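Journal > Summer 2020 > Open day at Culcombe

21 July 2020

Back from Culcombe with sore feet and a tote bag I didn't ask for. Irja Juntunen had talked me into the Padness open day on the promise of lunch, and lunch was a biscuit. We stood in line for the kitchen demonstration behind 13 other people, all of whom seemed to know more about torque than I do.

Venla Heinonen ran the session. She has the calm of a swimming teacher. The two arms, she told us, had practiced clearing and setting out a counter 422 times since June, and I thought of my own record in that department and kept quiet. A man at the front asked if it could do dishes. She said they were working on it – so we have that in common.

What I liked was how ordinary they'd made it. Carrots, plastic bowls, a steel plate, a red stool shoved under the counter the way mine is. I had expected a lab and got somebody's kitchen with better funding. The arms move faster than I'd imagined, too, and I took a step back at one point and landed on Oskari's foot. 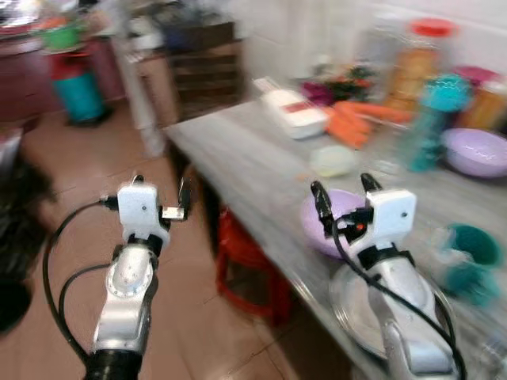
Irja wants to go again when they open the upstairs rooms. I said I'd think about it – meaning yes, if she drives. Took eight minutes to find the car. Must write to Elsa about the parking, and buy carrots.

Contact | © The Culcombe Diary | Back to top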